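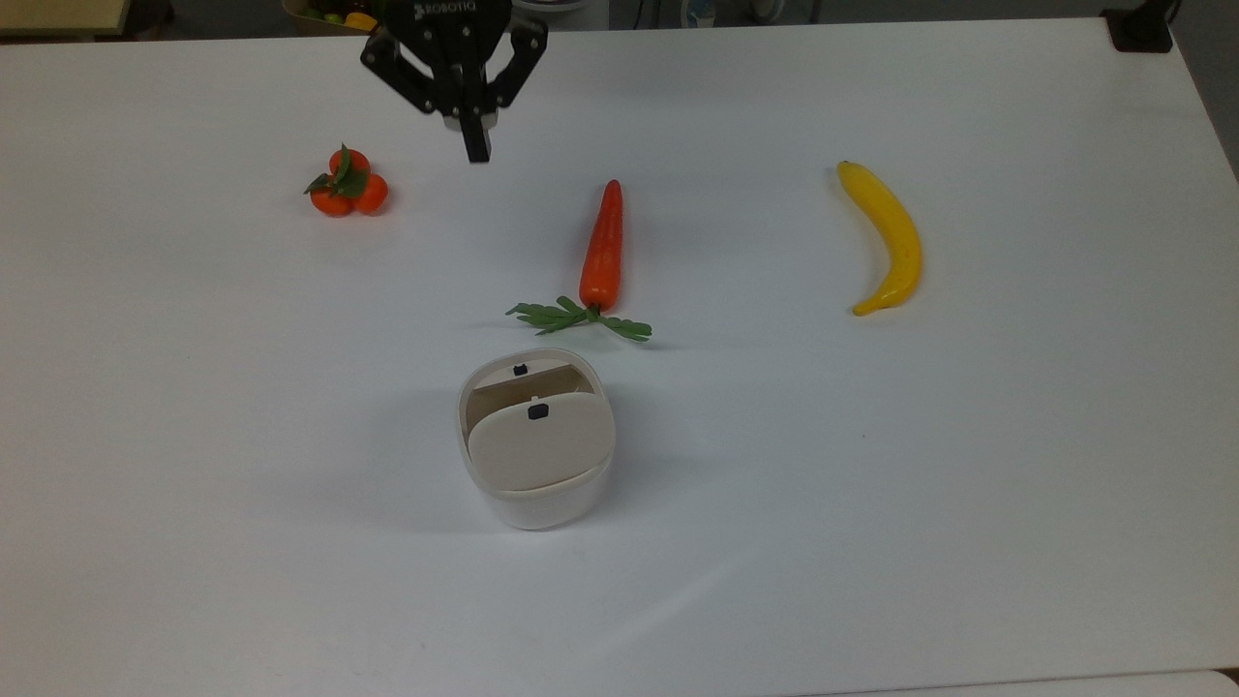
Which performances does the Todham house music archive cover?

It covers every item performed on the main stage at the Todham inter-house music competition for which we still have a printed programme, from the first one in the school library's box up to last November's.

Todham House Music: the programmes, typed up

Hello! I teach music at Todham and over the past couple of years I've been typing up our old house music programmes into a spreadsheet, mostly in the evenings with the radio on. A few former pupils asked if they could have a copy, then a few more did, so I've tidied it up and put it all in one folder with this note.

There are 39 programmes and 408 performances. Each performance has its own row, and the three houses -- Trornside, Lumanlan and Wosterlow -- are all in the same file, so you can sort it however you fancy.

What's in the folder

performances.csv is the main file and probably the only one you want.
results.csv has the placings for each competition, where anybody wrote them down.
comments.csv has the adjudicators' remarks, which I love and which are sometimes quite savage.
changes.txt is where I note corrections.

The columns in performances.csv

year: the calendar year of the competition.
house: Trornside, Lumanlan or Wosterlow, always spelt out in full.
class: solo, ensemble, house choir, junior song or own composition.
title: the piece as printed in the programme, spelling mistakes and all (there are some beauties in the early ones).
title_fixed: what I think the piece really was. If I couldn't work it out I left it blank.
composer: surname first. Blank for pop songs where the programme only named the band, because that goes in the next column.
artist: the band or singer.
running_order: where it came on the night. The junior song always opened, until the year it got moved to after the interval and all the parents complained.

Pupils' names are not in any of the files. They're in the printed programmes, obviously, but I didn't feel right putting them in a spreadsheet that gets passed about. If you were in it and want to find yourself, the year, house and instrument will usually do the trick.

How it was done

I typed the first half myself. Thu Ung typed most of the second half and was a great deal faster than me, then Valeriano Figueroa read the whole lot aloud from the originals while I followed along on screen. We caught plenty that way, including one year where I'd swapped Lumanlan and Wosterlow all the way down the page. Sorry, Wosterlow!

The comments came from a ring binder that Marites Rivera kept when she ran the competition. Some were in pencil and have faded badly, so where I've guessed a word there's a question mark in square brackets after it. Anything longer than 2,000 characters has been split over two rows with the same id, as my old spreadsheet program fell over otherwise.

Things to watch out for

A programme tells you what was planned. Pieces got swapped on the night, someone's reed split, a choir lost its pianist to flu. Where I know about a change it's in the notes, but I'm sure there are others I don't know about.

Placings are missing for five of the competitions. The shield would settle it, but the little silver plates have come off.

"House choir" used to mean everybody in the house and now means whoever turns up to rehearsal, so please don't use it to compare one decade with another.

The scoring has changed more than once too. I've copied the marks exactly as written and haven't tried to convert them.

Using it

Share it, make charts, settle arguments at reunions. I'd just ask that you say where it came from, and please don't go adding pupils' names and passing it on.

If you spot a mistake, or you've got a programme in a drawer that isn't listed, leave a note for me at the music office. Jericho Layug has already sent in two corrections to the Trornside brass entries and both are in.

Last updated 28 Apr 2020. The own composition titles still need a second check.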